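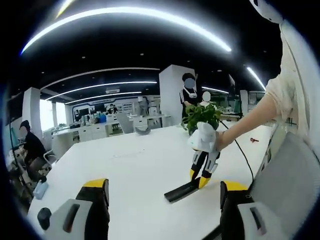
Dimeseck House, first and second floors
Quarterly safety walk-round, May
Walked by: Firouzeh Ahmadpour
Read and grumbled at by: Thiện Bùi, building manager
Started 9.40 am, finished well after lunch

Marks used: OK, FIX (do it this month), NOW (do it today), ASK (someone must ring somebody).

1. WAYS OUT

1.1 Front stairs clear from top to bottom: OK
Clear apart from one umbrella, which has been on the half landing through two inspections and now belongs to the building.

1.2 Back stairs clear from top to bottom: NOW
A flat-packed wardrobe addressed to someone at Clurum was leaning on the wall by the fire door. Clurum say they did not order a wardrobe. The label says they did. Moved to the post room at 10.15.

1.3 Fire doors close by themselves: FIX
The door at the top of the back stairs closes to within a hand's width and then has second thoughts. The closer needs adjusting. It had the same comment in the last report, in the same words, and I have copied them across to save effort.

1.4 Fire doors not propped open: NOW
Kitchen door, first floor, held open with a fire extinguisher. I took it away, went to look at the meeting room, came back and found it held open with a different fire extinguisher.
TB: Have sent the email again.

1.5 Exit signs lit: OK
All lit. The one outside the lavatories buzzes.

2. ALARM AND EXTINGUISHERS

2.1 Weekly bell test written in the book: FIX
Written up every week until the middle of last month, then a gap, then three entries in the same pen. I make no accusation. Please write it in on the day.

2.2 Call points not hidden: OK
The coat stand has been moved along from the one in reception. Thank you to whoever did it.

2.3 Extinguishers in place, pins in, tags in date: FIX
In date, pins in. In place, see 1.4. The bracket by the print room has come off the wall at the top screw and is hanging on out of loyalty.

2.4 Last evacuation drill: ASK
Everyone was out in 292 seconds, against a target of 240. Most of the extra was one meeting on the second floor that wished to finish its agenda. We also had two people go back in for coffee they had left on the side. Drill to be repeated, with no warning this time, and Thiện is not to tell Hägglund's reception in advance just because they are nice to him.
TB: They asked me directly.

3. KITCHENS

3.1 Kettle, toaster and microwave tested, stickers readable: FIX
Toaster on the second floor has no sticker. It is also not our toaster. Unplugged and put in the cupboard with a note.

3.2 Crumb trays emptied: FIX
No. I have seen smaller loaves.

3.3 Fridge at the right temperature: OK
Contents are outside the scope of this inspection, and I would like that kept in the rules.

3.4 Floor dry, no lifting edges: FIX
Vinyl is coming up by the sink on the first floor. Taped for now. The tape is not a repair, whatever it said on the last four forms.

4. DESKS AND SHARED ROOMS

4.1 Leads kept off walkways: FIX
Generally better. One extension lead crosses the gap between the window desks and the pillar. Cover strip wanted, the rubber sort, before somebody goes over with a tray.

4.2 Extension leads not plugged into each other: NOW
Rerkar's corner, second floor. There was a lead in a lead in a lead, and at the far end of it a foot warmer. Taken apart with the owner watching sadly.

4.3 Chairs sound: FIX
One sinks slowly through the morning. The user says he has got used to it. Labelled "do not use" and put in the corridor, and by two o'clock it was back at his desk.

4.4 Shelves not overloaded, heavy things low: OK
Box files on the top shelf in the archive cupboard are empty. I checked.

4.5 Windows open and shut, restrictors fitted: ASK
Two on the street side are painted shut. The painters came in spring. Please ring them, and please do not let them say it was like that before.

5. FIRST AID

5.1 Boxes stocked against the list: FIX
Reception box has 16 triangular bandages and no plasters. We are well set for a shipwreck and can do nothing for a paper cut.

5.2 Accident book available: OK
Last entry reads "stapler, my own fault". More of this spirit, please.

5.3 First aiders' names on the board: FIX
One of the names left the company before I joined it.

6. MONEY

6.1 Quotes to approve
Door closers, cover strip, bracket and vinyl come to 1,051 pounds with fitting. Thiện thinks this is steep.
TB: I think the vinyl is steep. The rest can go ahead.

7. LEFT OVER FROM LAST TIME

Lift mirror: replaced.
Loose handrail end, back stairs: fixed, properly, with screws.
Dripping tap, first floor lavatory: still dripping. A cup has been put under it.
Back gate code: changed, then written on the back gate. Changed again.

Signed: F. Ahmadpour
Countersigned: T. Bùi, except 6.1 as to vinyl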